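Start | Tagebuch | Garten | Rezepte | Über mich | Kontakt

Juni, kurz nach sechs Uhr früh

Ich bin schon wieder vor den Vögeln wach, also schreibe ich. Kaffee steht neben mir, der Kater liegt auf meinen Füßen, und draußen wird es gerade so hell, dass man die Himbeeren von den Brennnesseln unterscheiden kann (was in unserem Garten eine Leistung ist!).

Gestern war der große Tag mit Omas Rezepten. Seit dem Winter schleppe ich das jetzt mit mir herum: vier Hefte, dazu ein Stapel loser Zettel, Rückseiten von Kalenderblättern, ein halber Briefumschlag mit »Pflaumenmus, wie Mutti« drauf und sonst nur Mengen. Kein einziger Arbeitsschritt. Das älteste Heft ist von 1945, vorne steht die Jahreszahl mit Tinte, und die ersten Seiten bestehen fast nur aus Ersatz: Kuchen aus Möhren, Kaffee aus Eicheln, falsche Leberwurst aus Hefe und Majoran. Ich habe das beim ersten Blättern im Stehen gelesen und mich dann doch hingesetzt.

Lorena war schon um neun da, mit Croissants, und hat gleich angefangen, die Zettel nach Papier zu sortieren. Nach Papier! Ich hätte nach Süß und Salzig sortiert und wäre am Mittag wahnsinnig geworden, denn Oma hat auf jede Rückseite etwas völlig anderes geschrieben. Vorne Rotkohl, hinten Eierlikör. Jetzt liegen die karierten beieinander, die linierten beieinander und die Kalenderblätter für sich, und plötzlich merkt man, dass manche Blätter zusammengehören. Der Mohnstrudel hat endlich eine zweite Hälfte!

Die Schrift ist das eigentliche Problem. Das Sütterlin kann ich inzwischen halbwegs, aber Omas »e« und »n« sehen aus wie Zwillinge, und wenn sie es eilig hatte, macht sie aus einem ganzen Wort eine Welle mit Punkt drüber. An einem Wort im Gänsebratenrezept haben wir eine halbe Stunde gesessen. Lorena war für »Beifuß«, ich für »Brühe«. Dann habe ich Jolanta angerufen, die hat sich das Foto vom Zettel angeschaut und nur gesagt: »Beifuß, was denn sonst.« Na gut. Eins zu null für Lorena.
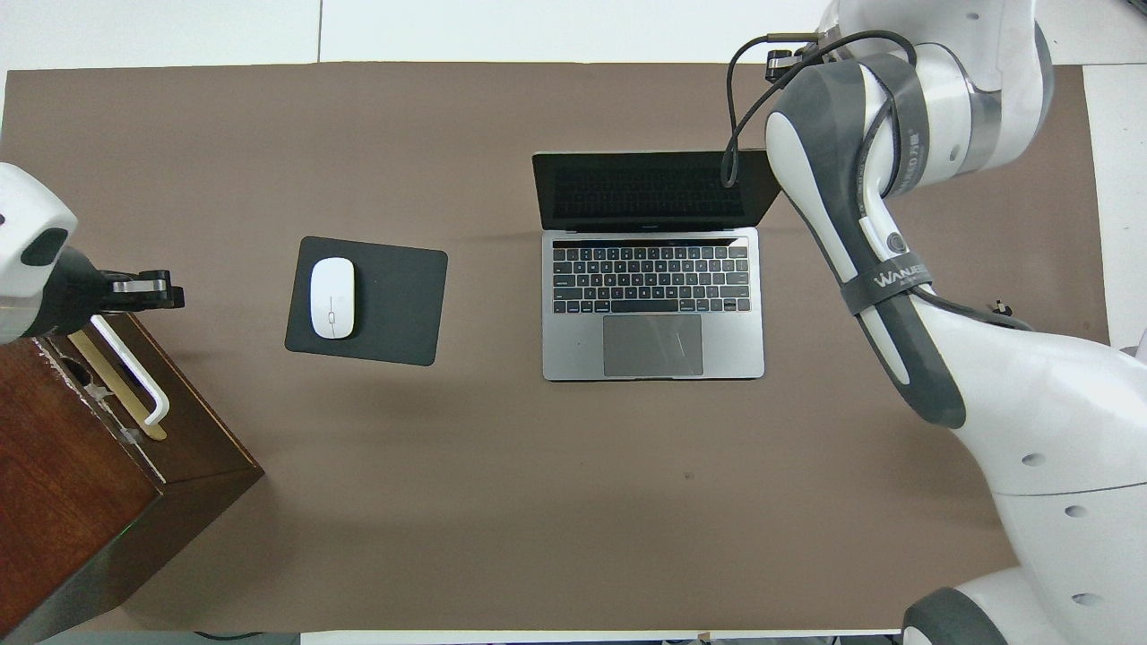 Abgetippt habe ich bis gestern Abend genau 75 Rezepte, und da sind die Marmeladen noch gar nicht dabei. Ich schreibe alles erst so ab, wie es dasteht, mit »Loth« und »Messerspitze« und »für fünf Pfennig Hefe«, und darunter setze ich meine eigene Fassung in Gramm. Es dauert ewig, aber wenn ich gleich umrechne, geht der Ton verloren, und den will ich doch behalten. Samah wollte mir ja einreden, dass man so etwas heute diktiert, aber mir reicht ein aufgeklappter silberner Laptop mit einer weißen Maus daneben, mehr Büro brauche ich für Schwarzwurzeln in Mehlschwitze nicht. Beim Diktieren würde ich außerdem ständig anfangen, mit Oma zu streiten. Wer nimmt denn bitte zwölf Eier für einen Sandkuchen?

Nachmittags haben wir dann das Pflaumenmus probiert, natürlich ohne Pflaumen, es ist ja Juni. Aber Asmaa hatte noch Backpflaumen im Schrank, und mit Zimt, Nelken und einer grünen Walnuss (steht so auf dem Umschlag, ich schwöre) hat das vor sich hin geblubbert, bis die ganze Küche nach Advent roch. Bei offenem Fenster und sechsundzwanzig Grad. Das Ergebnis war fast schwarz und so fest, dass der Löffel stehen blieb. Lorena fand es großartig, ich finde, es fehlt Säure. Im Herbst noch mal mit richtigen Zwetschgen.

Was mich nachts beschäftigt hat, ist die Seite mit den Namen. Ganz hinten im dritten Heft steht eine Liste, wer welches Rezept von wem hat, mit kleinen Pfeilen. Die meisten kenne ich vom Hörensagen, aber eine »Frau H. vom Bahndamm« taucht immer wieder auf, bei allen Hefeteigen. Mama weiß auch nicht, wer das war. Vielleicht rufe ich nachher Tante Gerda an, die ist für so etwas zuständig und freut sich, wenn man vor dem Mittagessen anruft.

So, der Kater will raus, und die Himbeeren müssen gegossen werden, bevor die Sonne rumkommt. Heute Abend tippe ich die Marmeladen.

4 Kommentare | 75 Mal geteilt

Ähnliche Einträge:
Der Holunder blüht und ich habe keine Flaschen
Sütterlin lernen mit Kater auf dem Schoß
Eichelkaffee, ein Selbstversuch
Was von Omas Küche übrig ist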